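장비 소식: 핸드 그리퍼 손가락, 드디어 새로 맞췄습니다!

3월 내내 저희를 괴롭히던 천 집기 문제부터 이야기할게요.

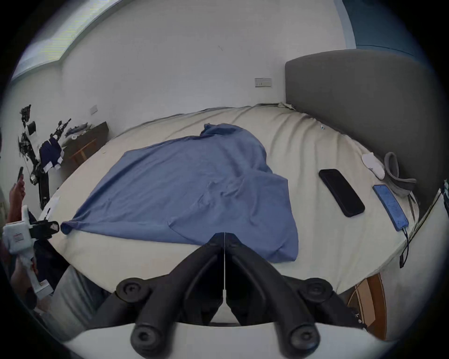
얇은 천을 집으면 끝이 스르르 빠진다는 제보가 계속 들어왔는데, 원인은 손가락 끝 정렬이었습니다. Kinga Vida 님이 두 손가락을 분리해 보니 한쪽 고정 나사가 조금 풀려 있었고, 그 상태로 계속 쓰다 보니 끝이 비스듬히 닳아 있더라고요. 새 손가락은 Travari에서 받은 부품으로 갈았고, 조립하고 나서 빈 상태로 300번 여닫은 다음 나사를 한 번 더 조였습니다. (이 두 번째 조임이 정말 중요해요! 처음엔 멀쩡해 보여도 조금씩 자리를 잡으면서 느슨해집니다.)

교체 후 첫 점검은 Amado Sison 님이 맡아 주셨어요. 천 집기를 64번 해서 놓친 게 딱 두 번! 지난번 점검 때는 같은 횟수에서 열 번 넘게 놓쳤으니 다들 환호할 만했죠. 셔츠처럼 두꺼운 옷은 원래도 괜찮았고, 얇은 천에서 차이가 확 났습니다.

앞으로 쓰시는 분들께 부탁드릴게요. 시작 전에 손가락을 천천히 닫아서 끝이 나란히 만나는지 봐 주시고, 어긋나 있으면 억지로 누르지 말고 Kinga Kun 님에게 바로 알려 주세요. 손가락 면은 마른 천으로만 닦습니다. 알코올은 아직 쓰지 말아 주세요, 새 재질에 괜찮은지 Travari에 문의해 둔 상태예요.

여분 손가락 한 쌍은 공구함 둘째 칸에 있습니다. 다음 호에는 로봇 팔 케이블 정리 이야기를 들고 올게요. 벌써 사진을 잔뜩 찍어 뒀답니다!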